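Search this journal Enter keyword or author Advanced search

Home Current issue Past issues For authors Contact

3. What people keep in the second drawer: repair, hoarding and the home desk 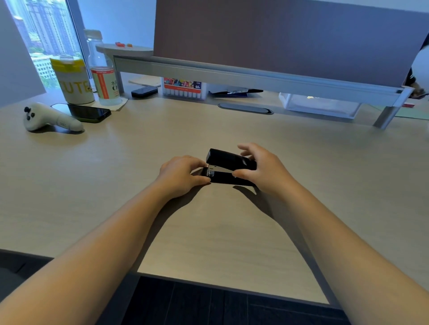 I should say up front that I didn't set out to write about drawers. The Pendport study was meant to be about working from home and how much space people give over to it, and the drawers crept in because people kept opening them while we talked. By the end of the first fortnight I had more notes on drawers than on floor space, so I gave in and wrote a new set of questions. Tshepo Nkosi, who did half the visits, had given in a week before me.

We visited 23 households in Pendport and a further 19 in Dolen, all of them with at least one adult working from home three days a week or more. Each visit ran for an hour or so and took the form of a chat at the desk (or the kitchen table, or in one case the ironing board, which had a very nice lamp clamped to it). We asked people to talk us through the things they used for work, where those things had come from, and what they'd do if one of them stopped working. Nothing fancier than that.

3.1 Small tools and the effort of fixing them

The literature on household repair mostly deals with big stuff: washing machines, cars, fences. Clegg's earlier work on sheds is the exception, and I've leaned on it a fair bit. Small office tools get left out, I suppose on the grounds that they're cheap and you can just buy another. Our participants didn't behave that way at all. A jammed stapler, a hole punch with a bent pin, a tape dispenser with a blunt edge - these were the things people had the strongest feelings about, and the longest stories.

Figure 1. A stapler held in both hands at a desk.

One woman in Dolen told me she'd had the same stapler through four jobs and wasn't about to give up on it over a bit of bent wire. She kept a butter knife beside it for clearing jams. A retired surveyor in Pendport (back at work part time, and loving it) had three staplers that he rotated, and he could tell you the mood of each one. Neither of them had looked up how to fix anything. They'd learnt by fiddling, and they both used that word, which is why it turns up so often in our coding.

Fiddling, as we came to use it, means a short go at fixing something without any plan, usually in the middle of another job. It's different from what Clegg calls "setting to", where you clear a space and get the tools out. People hardly ever set to on a stapler. They'd have a go, swear a little, and get back to their email. If the go failed, the stapler went into the second drawer.

3.2 The second drawer

And so to the drawer! The top drawer in most desks held working things, pens and chargers and so on. The second was where the doubtful items lived. Mak, writing on kitchen cupboards, describes a "waiting shelf" for objects that are neither kept nor thrown out, and I think the second drawer is the same animal in a different paddock. Things went in with the promise of a proper look on the weekend. A few came out again. Most stayed put until the person moved house.

I'd expected people to be embarrassed about this and some were, a bit. But plenty of them defended the drawer with real warmth. One bloke said throwing out a stapler that nearly worked felt like telling on a mate. Tshepo reads this as thrift, and points to how many of our older participants grew up in homes where you didn't replace things. I'm less sure. Our younger participants had full second drawers too, and some of what was in there had cost them next to nothing.

Desks without drawers are the awkward case. Six of our households worked at a plain table, and there the doubtful things ended up in a shoebox, on a windowsill or (twice) in the pantry. We've counted all of these as second drawers for the purposes of the coding, and Graham Clegg, who read a draft, has told me very politely that he thinks this is cheating. He may be right. I'd still argue that the promise made to the object is what matters, wherever it gets put afterwards.

3.3 Paper, still

You might wonder why anybody needs a stapler at home these days. We did too, so we asked. Tax was the big one, then school forms, then a habit of printing anything longer than a couple of pages to read on the couch. The next section takes up the printing question on its own, using the diaries that the Dolen households kept for us in June.

Related articles
Clegg: Setting to - sheds, benches and the long afternoon
Mak: The waiting shelf
Nkosi: Who owns the good scissors?
The Niketti diaries: a year of household paper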